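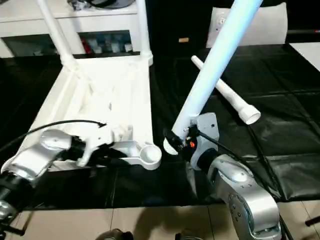 3.2 Collecting the demonstrations

All demonstrations of the chair task were given by remote control. The operator moves two leader arms, and the two arms at the table follow. We recorded 1,407 attempts and kept 1,307 of them for training. Five operators took part, and each had one hour of practice first. The left and right arms often have to work on the same part, and this was the hardest thing to learn. 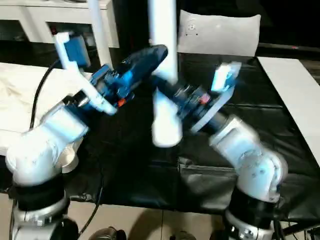
Figure 2. Both arms at work over the covered table.

Miroslava Kobzar remarked after her practice hour that she could guide one hand well, but the other one "went to sleep" when she looked away from it. We therefore marked such pauses by hand in 179 recordings.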